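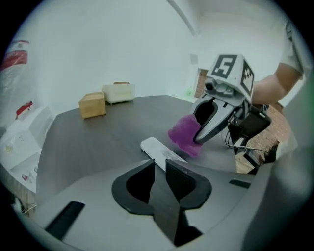
Colach have spent most of the past year in a rented unit on the edge of Ullport, a port town with one train line and a ferry that runs until 11 p.m. The four-piece make slow, bass-heavy music that borrows from cumbia and from the drum machine records their parents owned, and their second album, Mikine, comes out in December on the Sandhu label. The record was built at low volume, mostly at night, out of small sounds caught close up. One of the percussion parts is the click of a remote control, a white one like the one lying flat on the dark gray tabletop, pitched down until it sits where a wood block would normally go.

The band's first album was made in five days. They had a studio booking, a set of songs they had played live for two years, and an engineer who wanted to be home for dinner. It sold out its first pressing of 100 copies and then went quiet for a while, until a radio show picked up the closing track and a second pressing followed. By then Colach had stopped playing most of those songs.

Mikine took much longer. The unit in Ullport used to be a net store, with thick walls and a low ceiling, and the band liked how dead it sounded. They hung blankets along one side and left the other bare. Drums were recorded facing the blankets, brass facing the wall. Anything that needed more space was taken out to the stairwell, including the trombone on "Low Water," which was done in two takes before the tenants upstairs came back from work.

The tempo rarely moves. Seven of the nine tracks sit at 74 beats per minute, a figure the group settled on early and then refused to change. They say it let them swap parts between songs, and you can hear that happening. The organ line that opens the album comes back on side two, played backward under a guitar. The bass part from the title track turns up again on "Customs Shed," slower in feel because the drums have dropped to half time.

Vocals are used sparingly. There are three songs with full lyrics, sung in a flat, close voice, and two more with a few repeated lines. The best of them is "1408," named after a bus that no longer runs. It has a simple melody and a chorus that arrives late – nearly four minutes in – and stays for only one pass.

Not everything works. "Ferry Song" goes on for roughly nine minutes and has the ideas of a track half that length. The mix is also very dark in places, and on small speakers the low end swallows the brass. On a decent system, or on headphones, the balance is much better, and the short pieces between songs make more sense.

Sandhu will release Mikine on vinyl and as a download, with a cassette to follow if there is demand. The band plan to play the album in full at the Ullport ferry terminal on release night, starting at 8 p.m. in the waiting room. More dates are being arranged for the spring, and the set will include two songs from the debut, both reworked at the new tempo.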